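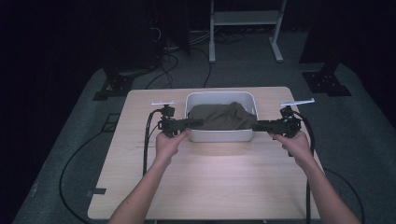
**Gusari G-2 paired hand grippers**
Equipment list, Szénási Robotics Club. Kept by Vilgot Forsberg. Store code 238.

The G-2 is a pair of hand-held grippers used by the cloth group to record two-handed tasks. The operator holds one in each fist and works the jaws directly. Finger position and camera picture are logged together and saved as a single recording per attempt. The recordings are used to train the club's two-arm entry for the Imimer student challenge (soft goods class).

The grippers were built by last year's seniors from the Fotenholm open drawings, with changes to the finger mounts. They are not a bought product, and Fotenholm doesn't supply spares for them. Finger blocks and mounts are made in the workshop from the files in the club folder.

## Data

| Item | Value |
|---|---|
| Units in set | two (left and right, not interchangeable) |
| Mass per unit, without cable | 238 g |
| Fingers | black rectangular blocks, bolted |
| Finger drive | hand trigger, spring return |
| Camera | one per unit, facing the fingers |
| Connection | one cable per unit |
| Recording software | Imimer Logger, version 7 |
| Loan outside the club | no |

The store code and the mass are the same number. This has been queried twice and both are correct.

## Included in the box

- left gripper and cable
- right gripper and cable
- spare finger blocks, one pair
- hex key for the finger bolts
- calibration card
- paper log book

The white plastic bin and the practice garments are kept on the shelf below and are signed out separately.

## Booking

Book through Nusrat Rana, by message, before 4 p.m. on the day before the session. Bookings are for the full pair. A session needs one operator and one person at the logging computer. The person at the computer must have done the logger induction. The operator doesn't need it.

In January the set is reserved for the challenge team and can't be booked for coursework.

## Setting up

1. Clear the table. Only the bin and the item being handled should be on it.
2. Lay the cables over the left and right sides of the table, one to each side, with enough slack to lift both grippers to chest height.
3. Connect the left unit first. The logger names units in the order they appear, and a reversed pair can't be corrected after recording.
4. Close both grippers fully, then open both fully. Check that the two bars on the logger screen reach their end marks.
5. Hold the calibration card in front of each camera until the logger accepts it.
6. Put the garment in its start position and begin.

If a bar stops short of its end mark, check the finger bolts before repeating the calibration. A loose block gives the same reading as a bad sensor and has caused most of our lost sessions.

## Garment tasks

Three tasks are in use. All of them count towards the practice total on the club sheet.

**Bin to table.** The garment starts in the bin. Grip it from both sides, raise it clear of the rim, and set it down in front of the bin. Release both grippers before moving either hand away.

**Table to bin.** The reverse of the above. The bin stays at the back of the table.

**Find the edge.** The garment starts as a heap on the table. Find a free edge with one gripper, hold it, and find the next corner with the other. The attempt ends when two corners are held and the cloth between them hangs free.

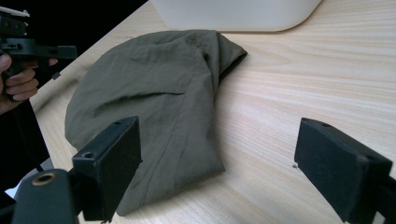 *Olive-green garment between the finger blocks, second gripper to the left, white container behind.*

The third task has the lowest success rate. Thin, smooth cloth slides between flat blocks when the grip is taken on a single layer near a seam. Kulsoom Arain's notes in the log book recommend gripping a fold first and working outwards from it. Attempts made this way should be marked F in the log so that they can be sorted later.

Don't push cloth into the gripper with a free finger. An attempt in which a bare hand touches the garment is discarded, including where the contact is brief.

## Recordings

The set has produced 503 accepted recordings. Rejected attempts aren't kept on the club drive and aren't included in that figure.

A recording is accepted when:

- both units were connected from start to finish
- the garment stayed in view of at least one gripper camera
- the task ended in the stated end position
- the log book entry has been filled in

Shagufta Rana checks new recordings and moves them out of the intake folder. Don't rename files in intake. The logger's file name contains the unit order, and the training script reads it from there.

Recordings made with logger version 2 are in a separate folder. They hold finger position only for the right unit. They can be viewed but can't be used for training.

## Known faults

**Left trigger, slow return.** The spring is weak. The fingers open fully but lag behind the trigger. Allow a short pause before the next grip. A replacement spring is on order.

**Cable pull on the right unit.** With the operator standing, the weight of the cable turns the gripper slightly outwards. Rest the cable on the table edge between attempts.

**Logger stops at unplugging.** If either cable comes out, the logger closes without saving. Restart it and repeat steps 3 to 5. The attempt is lost.

**Finger blocks marking pale cloth.** Seen on white cotton only. Use the darker garments, or wipe the blocks before starting.

## Care

Wipe the finger blocks with a dry cloth after each session. Don't use solvent on the blocks or near the camera. Tighten the finger bolts by hand with the supplied key until they stop. The threaded inserts in the mounts pull out if forced, and a mount with a loose insert has to be remade.

Coil the cables loosely and store them beside the grippers. Don't wrap them round the handles.

## Changes since the last version of this page

- finger blocks changed from ribbed to flat
- step 3 (connection order) added
- limit on session length removed at the request of Zubaida Mengal's group, who found it split long practice runs into separate folders
- spare trigger springs removed from the box contents, as none are left

Faults go in the log book and in a message to Vilgot. Quote store code 238 and state which unit, left or right.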